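Minutes of the residents' meeting, Wavholm House
March 2018, common room on the second floor

Present: 13 residents. Chair and minutes: Hagos Habte.

1. Minutes from January
The minutes from January were read and accepted with one correction. The price for the new curtain rail was 176 dollars, the earlier paper had it wrong.

2. Swap and sale day
We talked a long time about the swap day in the common room. Last year the clothes went well, but the small things were left over and were mixed together in bags, so people did not want to look through them. It was agreed that this year the small things get their own place. Hair scrunchies, little plush toys, and other small accessories will be laid out on low folding tables, so that the children can also reach them.

Two residents offered their bed tables for this. They are light to carry and have a handle opening in the side. The meeting thanked them. The tables must be wiped before and after, and they go back to the owners on the same evening.

Sorting will be done at home, before the day. Each household looks through its own drawers and makes a pile of what it wants to give. Plush toys should be washed if the label allows it. Hair things with loose lace or loose metal parts should be repaired or kept out. One resident asked if we need prices. After some discussion it was decided that small things are free and only clothes and household goods are sold.

3. Boxes and labels
Open boxes are better than bags, because people can see what is inside. Long boxes without a lid are the most useful for the small table. Hagos Habte will ask at Movotow if they can give us empty ones. If they say no, we buy from Panyasiri as last time.

We need 200 paper labels. The printing at Odutia was good but slow, so the order must go out early.

4. Money
The house account stands at 2,000 dollars. It was agreed that the income from the swap day goes to new shelves in the laundry room. A proposal to buy a coffee machine was not supported - it can be brought up again after the summer.

5. Other matters
The light on the back stairs is still not repaired. The chair will write to the owner again.
Bicycles must not stand in front of the cellar door.
A resident asked that the common room is kept quiet after ten in the evening. Agreed.

6. Next meeting
The date will be put on the board by the mailboxes. Proposals for the agenda should be given to Hagos Habte in writing, also short ones.

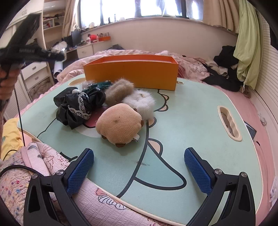 Proposals can be left in the mailbox of the chair or under his door. Please write your name and apartment number on the paper.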